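Orach 5 review: a grasp-stability estimator for transparent objects

Orach is a software package from Dovley that scores a grasp after contact and before lift. It takes wrist camera images and motor current from a two-finger gripper, and it returns a slip probability with a suggested change in closing width. The method behind it was published by the same group as a short paper, and the package follows the paper closely. We tested release 5 over the month of August.

The claim of interest concerns clear plastic. Depth sensors return poor data on transparent bottles, and most estimators trained on depth maps lose accuracy there. Orach drops depth altogether. It tracks printed features on the object, such as label text and barcodes, and compares their motion with the motion of the finger pad during the first few millimeters of closing. If the print moves with the pad, the grasp is scored as stable.
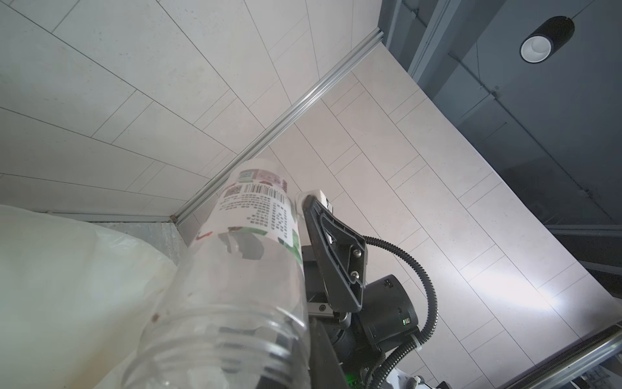
Our test set held 2896 grasps on 36 household objects, recorded at the Plornier site. Every object was grasped at several angles, including diagonal approaches where the finger meets the body near the label. The comparison was Barbier, the depth-based estimator we have used until now, run on the same trials with its default thresholds.

On opaque boxes and cans the two packages were hard to separate. On labeled clear bottles Orach missed far fewer slips, and its width corrections were usually small enough to apply without crushing the wall. On clear bottles with the label removed it fell back to motor current alone and did worse than Barbier. The paper mentions this case in one sentence, and the manual leaves it out.

Calibration took 7 minutes per gripper. It has to be repeated whenever the finger pads are replaced. The logging format is well documented, but timestamps are rounded too coarsely for current analysis, and we patched the writer ourselves. Glare on glossy labels caused a number of false alarms. Lowering the exposure removed most of them.

We would also have liked per-object confidence intervals. The package reports a single pooled figure, and the raw scores have to be exported and reprocessed to get anything finer.

Recommended for labs handling packaged goods with printed labels. For bare glass or unlabeled plastic, keep a second estimator installed.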